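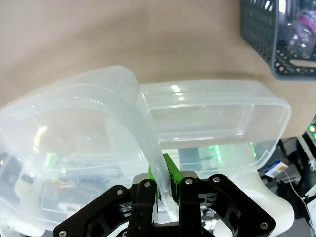

Watwood Manipulation Group, Data Collection Team

Kusero Containers: demonstrations of two arms handling clear plastic

Maintained by Sum-yee Leung. Last revised in April.

Summary

Kusero Containers is a set of 1,709 recorded demonstrations for training a policy which controls two robot arms at a table. An operator guides both arms and the system records what they do. The objects are mostly translucent: storage bins, shallow boxes, thin bags. We chose them because our earlier policy, trained on the Plotex set of painted blocks, failed very often when the object had no strong colour. It closed the fingers beside the rim, or it took the reflection of a lamp for an edge.

What is in one demonstration

Each demonstration is one folder. It contains the video from the wrist cameras, the video from the fixed camera, the joint positions of both arms, the opening of both grippers, and one sentence of instruction in English. The sentence was written before the recording, so it tells what the operator was asked to do. If the operator did something else, you will find this in the field "outcome" and the sentence stays as it was.

The number of different instructions is 63. Many of them are close to each other ("put the small box in the bin", "place the small box inside the bin") and this is on purpose.

Soft objects

Bags are the hardest part of the set. A bag has no fixed shape, and when it is held by the neck the rest of it can cover a large part of the wrist view.

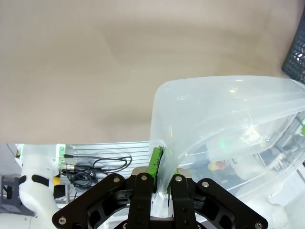

We kept demonstrations where the view is covered for a long time. A policy that has only seen clean views will stop or shake when the plastic comes in front of the lens. If you prefer to train without them, filter on the field "wrist_occluded". This field was filled by hand and two annotators did not always agree, so please treat it as a hint.

Background and people

The room is a normal working room. There are people in it, tables with other things on them, and the light changes during the day. Objects are put back between demonstrations by hand, and sometimes the hands are still in the fixed view when the recording begins. We trimmed the start only if an arm was touched. Faces were blurred before release. If you find one that we missed, write to the team and we will replace the folder.
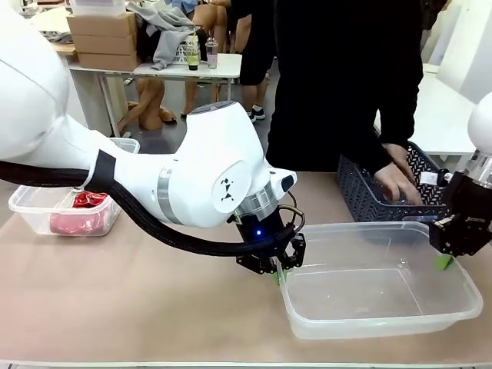 Swati asked, after reading the first draft of this card, whether hands near the objects would teach the policy to wait for a person before it moves. We tested this a little. With the first 24 frames removed from every demonstration, the policy started sooner, but it also missed the rim more often. We can't say yet which effect is the important one, and the released files are not trimmed in this way.

Known problems

- The grip force is not recorded. You only have the opening of the fingers, and for a thin wall this says very little.
- Reflections on the rims are strong near noon. Automatic exposure was left on.
- The left arm is used more than the right one, a habit of our operators.
- Depth is not included. Our sensor gave mostly holes on clear plastic.
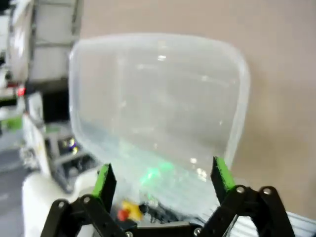
Splits

Training and test are divided by object, so a bin from the test part never appears in training. Please do not mix them again at random, the numbers will look much better than they should.

Licence and contact

Free for research and teaching. For any other use, ask Sum-yee Leung first. Corrections to the outcome labels are very welcome, send the folder name and the label you propose.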